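Teodoro Talavera sorts small household goods for Borside, a firm that clears and repacks the contents of furnished rentals. Most of his work involves cloth, trays and loose cards, and he is particular about the order in which they are handled.

"Textiles go up first," he said. "A printed cloth on a hanger keeps its shape and leaves the floor panel free. Folding comes later."

His trays are shallow and have one purpose each. Paper is kept with the objects it refers to until both have been checked.

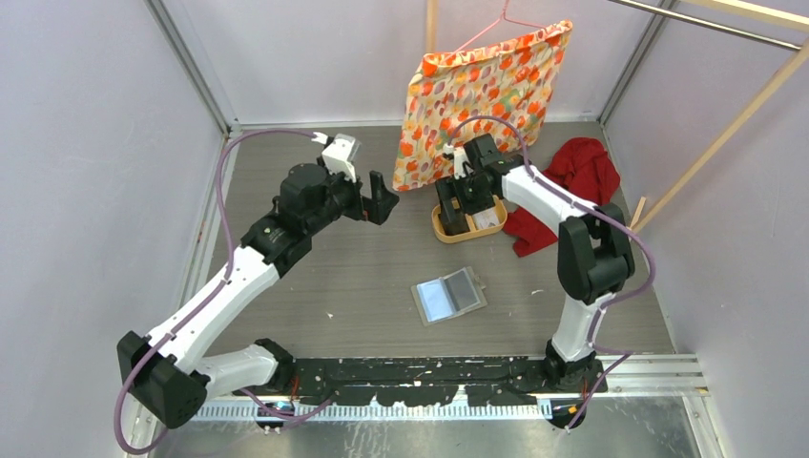 Floral cloth on a pink hanger, with the wooden tray and a crumpled red cloth on the floor.

Talavera moved to Borside in October, after eight years with Nyberg, where the practice was to fold everything on arrival. He found that creased cotton had to be handled twice. The current procedure has two stages, hanging and sorting, and he sees no need for a third. 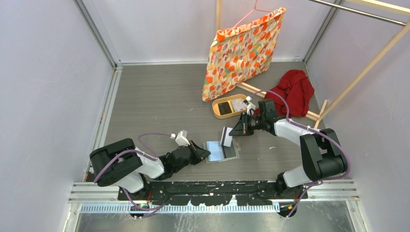

Cards are a separate matter. "A card lying flat gets covered," he said. "Stood on its edge, you can read it from the front and it takes up almost no floor." He writes in pencil, in block capitals, and files the cards by room. A typical flat produces more than 40 of them.

He has no firm view on hanger colour.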